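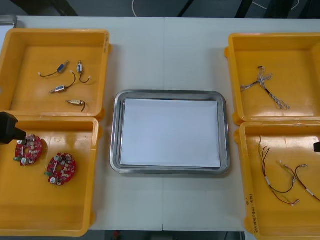 Yellow trays and a stainless steel tray on the worktop

Bitcombe pillow and topper range: progress report
To: Gearóid Dunne, Hennessy
From: Chih-ming Cheung, Bitcombe
April 3, 2020

Work on the Premamau topper is on schedule. The cover pattern was signed off last month and the zip now runs along three sides, so the cover can be taken off without folding the foam. Skekora has quoted for the knitted fabric and we have accepted the price.

The home trial is under way. We sent toppers to 60 households and 15 have returned their first forms. Most comments are about firmness. Side sleepers want a softer top layer, and 6 people said the corner straps slip on deeper mattresses. We are lengthening the straps and will send new ones to those homes first.

The pillow is behind. The first fill clumped after washing, and the second was too flat for anyone who sleeps on their side. A third blend is on order – delivery is later than we would like.

Spending is within the agreed budget, apart from postage. Return parcels cost more than planned as the toppers do not roll back down to their original size. We have spent 174 pounds over on this and will cover it from the packaging line.

Next steps: finish the trial, wash-test the new fill and agree the carton size with Skekora. The website pages are due in August. We need your decision on the trial-period wording before then.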